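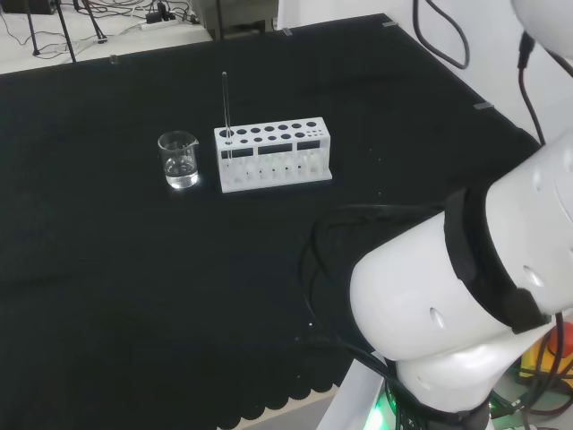 The Skoltora cell, arm side: beaker, rack and glass rod on the black cloth.

Skoltora bench cell: setup and care notes

Welcome, and thank you for opening the README before opening the toolbox. These notes cover the one cell that all of the Skoltora recordings come from, how it is put together, and how we keep it running from week to week. They started as a page of reminders that Oona Niskanen taped inside a cupboard door, and they have grown a good deal since then, so please forgive the odd detour. Martti Harju looks after the hardware side and I have borrowed freely from his notebook.

What is in this release

There are 617 recorded runs, of which 398 passed our review and are marked "keep" in the index file. The rest are included too, in a separate folder, as several people asked for the failures and we think they were right to ask. All of the tasks involve a glass rod, a beaker of clear liquid and a white test tube rack. The arm picks up the rod from the rack, stirs, and puts it back -- or tries to.

The table

The table is covered in black cloth, which gives us far fewer stray reflections than the bare top did. It is held with small pieces of clear tape along the edges. Check every piece at the start of a session by running a thumb over it. If one has lifted, replace it with a fresh piece and don't press the old one back down (I have done this many times and regretted it by lunch). Pull the cloth flat from the far side toward you. The near edge will always look a bit wavy, and that is fine as long as the working area is smooth.

Brush the cloth before each batch. Lint and white specks show up very brightly on black, and our object finder, Gilura, has been known to take an interest in them.

Placing the glassware

Beaker on the left, rack on the right, close together with a strip of cloth showing between them. Turn the beaker so the spout points at the rack. Fill it to 200 ml with plain water; we use clear liquid in every run. The rod starts in the leftmost hole of the front row, standing up on its own. It will lean a touch, and there is no need to fuss over it. A slight angle on the rack is fine as well, and in fact we shift it a little between batches so the arm doesn't only ever see one layout.

The arm

Wipe the white covers with a soft damp cloth and let them dry before powering up. The wide black band around the arm should be snug but still let you slide a finger underneath. It loosens slowly, so check the fastened end whenever you are nearby. After every 300 runs Martti does the longer service: joint covers off, screws checked against the sheet, and a slow pass through the full range of motion with one person listening for anything scratchy.

Cables

Cables are where most of our lost hours have gone. The black cable lying on the cloth next to the arm is very hard to see against it, so feel for it with your hand before you send the arm anywhere low. Leave it a generous loop. We tightened it up once in April to make things look neater, and the connector worked itself out halfway through a batch.

The leads under the arm do get tangled, and they should be sorted out with the power off. Keep them clear of the red button on its yellow housing. Whoever is running the session should be able to reach that button without looking down. On the floor, step wide of the stand legs at the far side of the table. If a leg gets bumped, the calibration has to be redone, even if everything seems fine on screen.

Recalibrating

Run the Likard calibration script with the table cleared of glass. It takes a few minutes and prints a single pass or fail line at the end. Save that line in the session log along with your initials. Two fails in a row means stop and fetch Martti.

Known problems

Bright reflections gather at the base of the beaker and can confuse depth estimates there. The rod is clear glass, so its lower part is often lost behind the rack in the depth data. Early runs have no entry for rack angle.

Corrections are very welcome -- please open an issue with the run number, and Oona or I will take a look.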